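**Rivico under-sink water filter, twin cartridge**

Back in stock from September. Last batch went fast so if you're on Homa's list, call the shop and say so.

Two cartridges, sediment first, then carbon. Fits a standard 3/8 cold line. Comes with bracket, screws, tubing, the little wrench, and a separate faucet in brushed nickel. White faucet is extra, ask.

- Price: $98
- Rated life: 700 gallons a set
- Install: one evening, no soldering
- Warranty: 2 years on the housing, none on cartridges

Takes out chlorine taste, rust, grit. Does not soften water. Does not do bacteria, so not for untreated well water, please don't buy it for that. If you're up at Panganiban on the old wells talk to Brijesh Joshi first, he has a UV unit that goes after this one.

Most people buying these are sick of hauling cases of bottled water home. Fair enough. 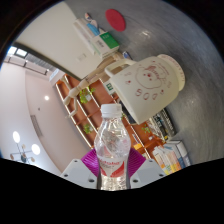 How do I know when to change the cartridges?

Flow drops off or the chlorine taste comes back, whichever is first. Write the install date on the housing with a marker. Carbon one usually goes before the sediment one but we sell them as a pair, change both.

Flush new cartridges for ten minutes before drinking. Water runs gray at frist, that's carbon dust. Hand tighten the housings only. Wrench is for getting them off.

Replacement sets on the shelf at Erthorpe, order only at Wilbridge. Part no. 2870, same for the older single-bracket model. Shipping is flat rate, pick up is free at either store. Returns unopened only, and keep the reciept.

Install questions to Elsie Mapplebeck at the Erthorpe counter, mornings are best.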